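**Which hotel in Tuslow for a Friday night, and is the harbour side worth the extra?**

Renji Oda

We're coming over in August for one Friday night, two of us, and I can't decide between the Prandulari on the harbour and the Kawaguchi up by the station. The Prandulari wants 180 for a sea view. Does anyone know if breakfast is included, and can you leave bags after check-out? Our ferry isn't until the evening. I'd also need a desk for an hour or so of work.

**Gertraud Reisinger**

Oh, do the Prandulari! We've stayed there so often and I still get excited walking in. Ask for room 13 — it's on the corner, so you get the harbour from one window and the old lighthouse from the other, and you can hear the boats coming in while you're still in bed. Breakfast was included for us, with lovely warm rolls and smoked fish, and they were happy to keep our cases behind reception until the ferry. 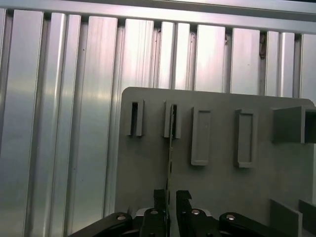
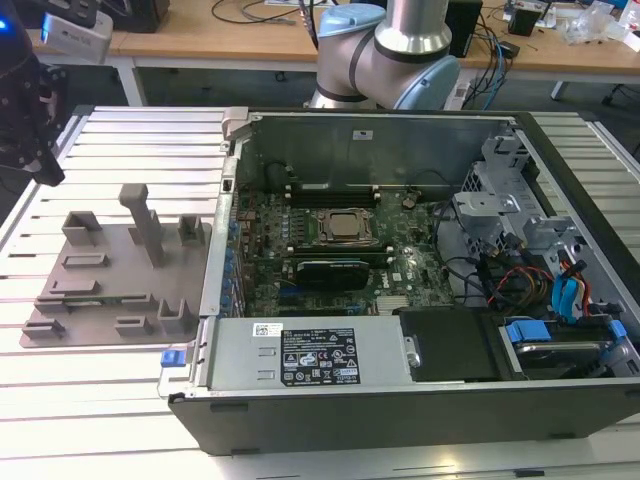
The desk is the one weak spot at the Prandulari, a little round thing by the window with the kettle on it. The Kawaguchi is much better for that, with proper wide desks and a good lamp in every room. If your work means a laptop and a cup of tea you'll be fine on the harbour side, but anyone travelling with a full desktop tower like the one lying on its side with the panel off would have to put it on the bed! Wifi was quick in both, even on a full weekend. And do book dinner early, because the terrace fills up the moment the sun comes out.

**tarusport_fan**

Kawaguchi is fine, bit plain. Free parking. Breakfast is extra there I think. If you get the ferry from Tarusport instead of Tuslow you want the 594 bus, it stops right outside the hotel and the ride along the coast is brilliant, sit upstairs on the left.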